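Forum index > Arms and manipulators > Teaching by demonstration
Thread: Leader arms or hand guiding for floor level laundry?

ploverbank
Apr 24, 2022
Hello all, long-time reader and very occasional poster. I've been trying to teach our pair of arms to take clothes out of a basket on the floor, lay them down and then put them back in again, and I've reached the point where I'd like some outside opinions before I record any more of it.

We drive the arms with a pair of Leone leader handles, so whatever my hands do, the big arms copy. I've got 644 demonstrations saved so far, and the policy trained on them is lovely at reaching and rather poor at letting go. It hovers. It gets the gripper to the right sort of place, and then it dithers as if it had forgotten what it came for (I know the feeling). My colleague Triin Pärn thinks we should drop the handles for the last part and simply take hold of the wrist and guide it by hand. I'm not so sure, and we've been going back and forth over our tea.

The wrist view is what I look at most when I'm driving, and when the arm swings up from the floor it's a mixed blessing.

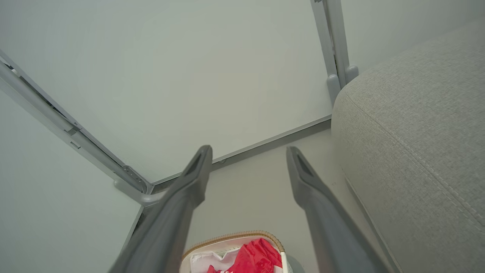 Photo: ploverbank, wrist camera

You get both fingertips nicely, but most of what's behind them is the underside of the table, and the red thing I'm meant to be picking up is right down at the bottom between the fingers. So for part of every approach I'm going by memory. Has anyone here tried both ways of teaching on soft things, and did the hand-guided ones train any better?

mossgate_tim
Welcome out of the shadows! I've tried both, and I'd side with your colleague, up to a point. When I took hold of the arm myself I could feel the cloth drag, and I slowed down without thinking about it. With handles you only feel the handles, unless yours push back at you. Do the Leone ones have any force feedback?

ploverbank
None at all, I'm afraid. They're very light and pleasant to hold and they tell you nothing whatsoever.

quillfeather
I'm going to disagree with Tim here, in a friendly way. We hand-guided for two months on the Heltberg bench and ended up binning nearly all of it. Your own hands and sleeves are in every picture, and the policy learns to expect them. Then on the day you run it alone there's no sleeve and it goes to pieces. I'd stay on the handles and fix the hovering in the data. How long do you wait, on average, between arriving over the cloth and closing the fingers?

mossgate_tim
That's fair about the sleeves. We recorded the joint positions while guiding and then played the motion back with nobody near it, and saved the pictures from the playback. Twice the work, I admit, and cloth never sits the same way the second time, so some of the playbacks grabbed thin air.

quillfeather
Well, there you are – with a wooden block I'd do it your way tomorrow. With a shirt I wouldn't dream of it.

ploverbank
I went and measured the waiting, and I'm a bit embarrassed. In 562 of the recordings I sit still for longer than a second before closing, plainly because I'm squinting at the screen. So the hovering is mine, and the poor thing has copied me faithfully. I suppose that's what we asked it to do.

Let me put up the view from higher up as well, as I'd like advice on which hand should do what. 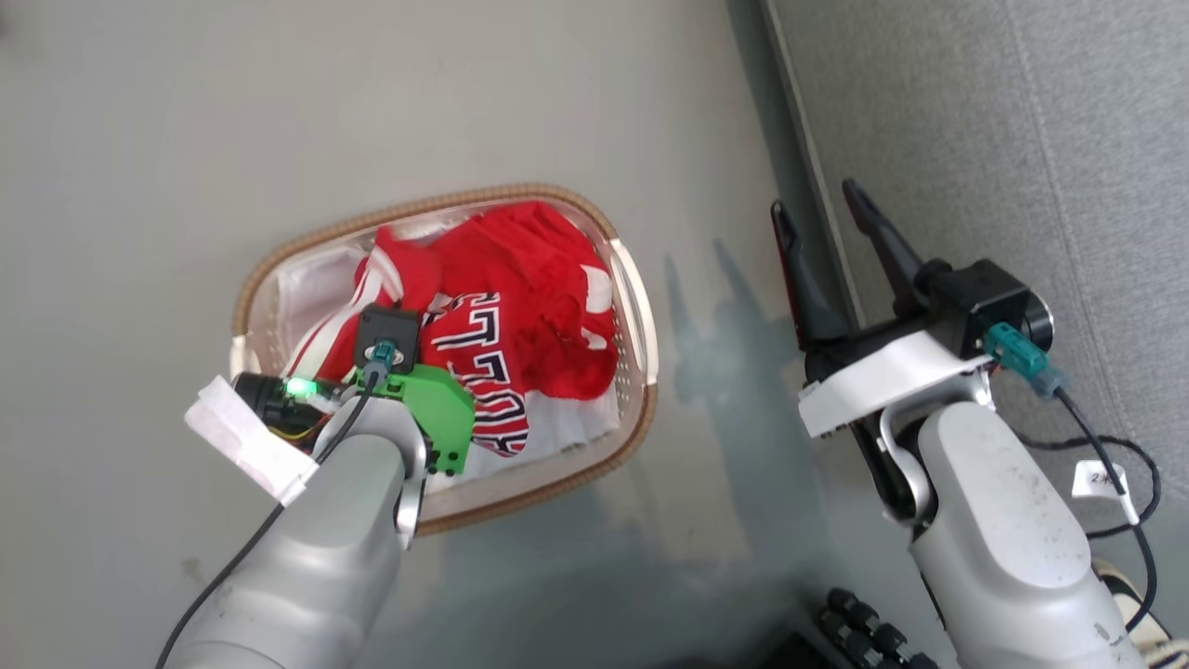 My habit is to let one arm do nearly everything and park the other one somewhere harmless, and I suspect that's a bad habit to be passing on. Triin is left-handed and drives quite differently from me, so our recordings don't agree about which arm leads. With the left arm stretched over the basket like that, its camera and the green mount cover a good part of the red jersey from above, and I can't make out that gripper's fingers at all, while the right one is out over the floor with its fingers open and in plain sight. Would you use the right arm for the picking, seeing that the clearer of the basket's two handles is on that side too, or keep the left and bring the right in to hold the rim steady?

heronswood
I've been following this quietly. For what it's worth, I'd settle the question of which arm leads before touching anything else. We had three drivers on the Ilimero arms, each with their own way of going about it, and the result was a policy that started with one arm, changed its mind and started with the other. We wrote a single page of rules, stuck it by the screens, and made everyone practise until they were thoroughly bored before we pressed record. It came right within a week of new data.

quillfeather
Agreed with all of that. I'd also cut the pauses out of the recordings you've got before you throw any away. Trim anything where neither arm moves and the grippers don't change, but leave a little bit at the very end, or it won't learn to stop.

mossgate_tim
Careful with the trimming, though. If you cut too hard, the arm seems to leap from one place to the next in the data, and ours got quite snatchy afterwards. I'd sooner thin the pauses than remove them. Keep one step in every few and see how it behaves.

quillfeather
I've never had the snatchiness myself, but I use fairly long action chunks, so perhaps that smooths it over. Thinning it is safe enough to try first.

On holding the rim, I'd say yes, do bring the second arm in. A light basket will slide about as soon as something catches on it. Drive the holding arm first, let it settle, and only then go for the cloth. I'd be wary of holding it by the handle, mind you. Our handles flexed and the whole basket turned.

heronswood
Opposite experience here! The handle was the only thing our grippers could hang on to, as a fat rim kept squeezing out of the fingers. I'd try a dozen of each before you write it into your rules.

ploverbank
This is all tremendously useful, thank you. The plan for now is to thin the pauses, retrain on the same recordings, and have Triin and me agree on the right arm for picking and the left for steadying (she has agreed under protest, and has asked for biscuits). I'll try both the rim and the handle.

I'd still like to give hand guiding one fair go, Tim, just for the letting-go part. The Drelar controller has a mode where the arm goes soft and you can move it about, though I've only ever used it for parking. Did you need to do anything about the weight of the camera and cable on the wrist? Mine sinks slowly when I let go.

mossgate_tim
Yes, you'll have to tell it about the extra weight. There ought to be a payload setting for each arm, and the cable wants to be clipped so it isn't pulling sideways. Weigh the gripper and camera together on kitchen scales, put the figure in, and nudge it up or down until the arm stays where you leave it. Do the two arms separately, as mine never matched.

ploverbank
Kitchen scales it is. I'll report back once the retrained one has had a run.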